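Durley Publishes Its Working Rules for Robots That Handle Clothing

Free to download from September, the rules come from two years of arguing in our Atcombe workshop
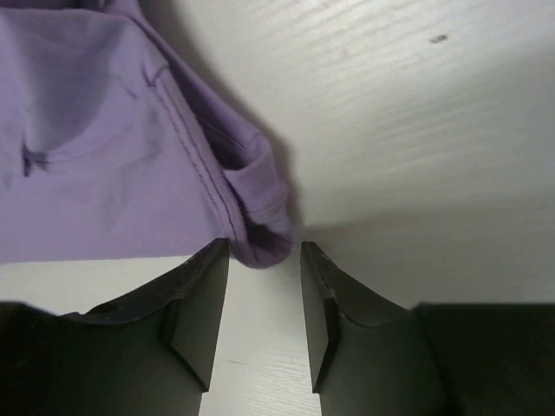
Gripper fingertips at the lower corner of a purple garment on one of our work tables.

ATCOMBE – We've been picking up clothes with robots for long enough now to have opinions about it, and this September we're putting those opinions out where everyone can read them (and pick them apart, please!). The Durley Code for Garment Handling is 12 rules, written in plain words, for anyone who runs a robot arm near laundry, returns, repairs or donated clothing. It's free. You can print it, tape it to a wall, change it for your own shop and send us the changes.

I run Durley, so I get to write this release myself, and I'm going to skip the part where we say we're thrilled. We are, though.

Let me back up a little. Durley is a small company in Atcombe that sets up folding and sorting stations for people who handle a lot of used clothing. Our biggest customer is Hillden, which runs a rental and repair service for work clothes and school uniforms. The second site is Villanueva, a sorting hall where bags of donations get opened, checked and sent on. Those two places could hardly be more different. Hillden knows what's coming in the door and Villanueva never does, and when we started, each had its own homemade rules on a clipboard. Some of them were great. A few flat out disagreed with each other, like whether a person may reach in and straighten a sleeve while the arm is holding still. (Villanueva said yes, Hillden said absolutely not. Hillden was right.)

There are already serious safety standards for industrial robots, and we follow the ones that apply to us. Our code doesn't replace any of them and it won't get you out of doing a proper risk assessment. What we kept missing was the next layer down – the everyday stuff about cloth. How do you treat a garment that belongs to somebody else? When should the machine quit trying? Who gets to say a fingertip is too worn to use? A general standard can't go into that, and I wouldn't expect it to.

So what's in it?

The first group of rules is about the person at the table. Hands stay out of the marked area while the arm is powered, and "it's only paused" doesn't count. Every station has a stop button that can be reached from where the operator really stands, which sounds obvious until you measure it. We measured all of ours and moved two. Long sleeves, lanyards and loose hair get dealt with before the shift, and a new operator works alongside an experienced one until both of them agree it's time to stop.

The next group is about the garment, and this is the part I'm proudest of. Our rule on picking says to go for an edge or a corner where the cloth is already doubled or hemmed, and to leave a single thin layer alone if there's any other choice. Seams are strong, but they also hide things. A puckered seam may mean a repair, or a thread that's ready to let go, so the code asks for a gentle first squeeze and a short lift before the full one. If the garment slips, the arm may try again once from a different spot. After 2 failed tries it stops and calls a person over. We had a long fight about that number! Our programmers wanted more tries and the folks at Hillden wanted one, and I can tell you the people who mend the clothes for a living made the better case.

Pockets get checked by hand before anything reaches the table. Pins, badges and anything sharp come off. Clothing that's damp goes back to the dryer, and anything with beads, lace or loose knitting goes to the hand-folding bench, no debate.

Then there's the equipment. Fingertips are looked over at the start of each shift, and I mean looked at and touched, with the power off. A tiny nick that would never bother a cardboard box will catch on a knit and pull a thread halfway across somebody's sweater. The tabletop gets the same treatment. Run your palm over it. If it snags a cheap nylon stocking, it gets sanded or swapped before work starts. We keep a box of stockings at every station for this, and yes, the supply order gets some looks.

The last few rules cover records and cameras. Log every stop, every slip and every damaged item, including the ones that were kind of your own fault. Aim cameras at the work and keep operators' faces out of what gets saved. When a garment has a name label sewn in, pictures of the label are deleted. Our customers' customers didn't sign up to have their kids' names sitting on a hard drive.

How we tested it

We ran the draft at both sites over the spring and summer, on 2,000 garments chosen to be a fair mix of easy and annoying. Operators wrote down each time a rule got in the way, made no sense or was quietly ignored, and we ended up with 69 written comments. I read every one of them at my kitchen table. Plenty were about wording. One just said "too many rules about socks," and it was correct, so the sock section is gone.

The comments changed more than I expected. Our early draft had the operator clear a jammed garment by nudging the arm out of the way, and three separate notes said please don't teach people to do that. Now the station is powered down first, each time, and the garment is freed by hand. It's slower. Hillden's shift leads tell us the slowdown is worth it to them, and Villanueva has put the same rule on its baling equipment, which has nothing to do with us but made my week.

I should say what the code doesn't do, too. It's written for single arms with two-finger grippers working at a table. If you're using suction, or a pair of arms passing a shirt between them, some of it will fit and some of it won't. It has no legal standing. There's no badge to buy and no certificate, and if anyone offers to sell you one with our name on it, drop us a line. We also haven't worked out good advice for very large items such as bedding and curtains – that's on the list for the next edition, and we'd love help from people who handle them all day.

Getting a copy

The Durley Code for Garment Handling will be available from our website in September, as a printable booklet and as a one-page wall sheet. Paper copies are free to pick up at the Atcombe workshop, front counter, any time after 9 a.m. The shift checklist and the blank log pages come in the same download, and you don't have to give us an email address to get them.

We'll also hold an open morning at the workshop the same month. Come see a station running, try the stocking test on our tables and tell us which rule you'd throw out. If you bring a garment you think we can't pick up, we'll give it a go under the code, two tries and then it's yours again. Coffee's on us.

About Durley

Durley designs, installs and looks after robot folding and sorting stations for clothing rental, repair and reuse businesses. We're based in Atcombe and work with partners including Hillden and Villanueva. Reporters and trade editors are welcome to visit; please use the press contact form on our website and let us know if you plan to film, so we can ask the operators first.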